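Does Wiping Really Clean Up a Spill?

Grown-ups say it all the time: "Just wipe it up." Is it that simple? I doubt it. Shiny black surfaces are good for checking, as they show every smudge.
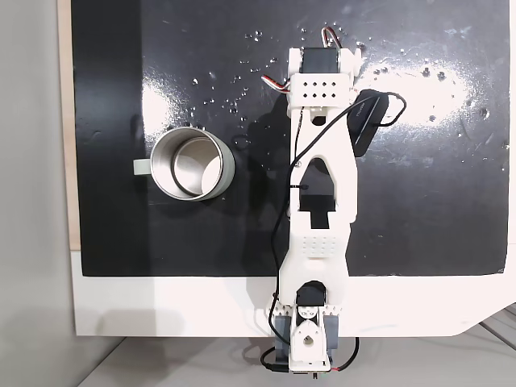
Water pulls on itself, so a small spill bunches up into beads. Push a sponge across them and some soak in. Others may just get shoved along.

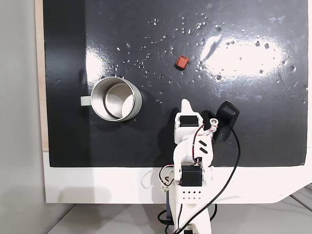
Photo: Naheed Mengal / Gistis

Ads promise "one swipe and done." Don't believe it until you have looked from the side, with your head down low - drops hide from above.

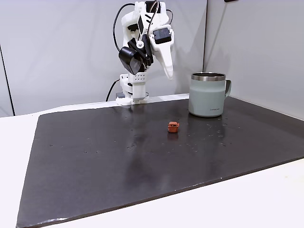

Try it yourself. Put 2 spoonfuls of water on a tray, wipe once, then wait 60 seconds and look again. 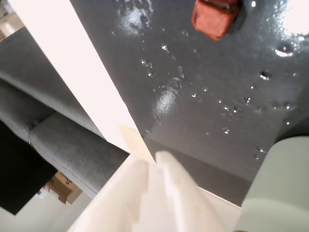 A thin film can look like nothing until light hits it. Is a streak still a spill? I say yes. Your teacher may disagree - ask why.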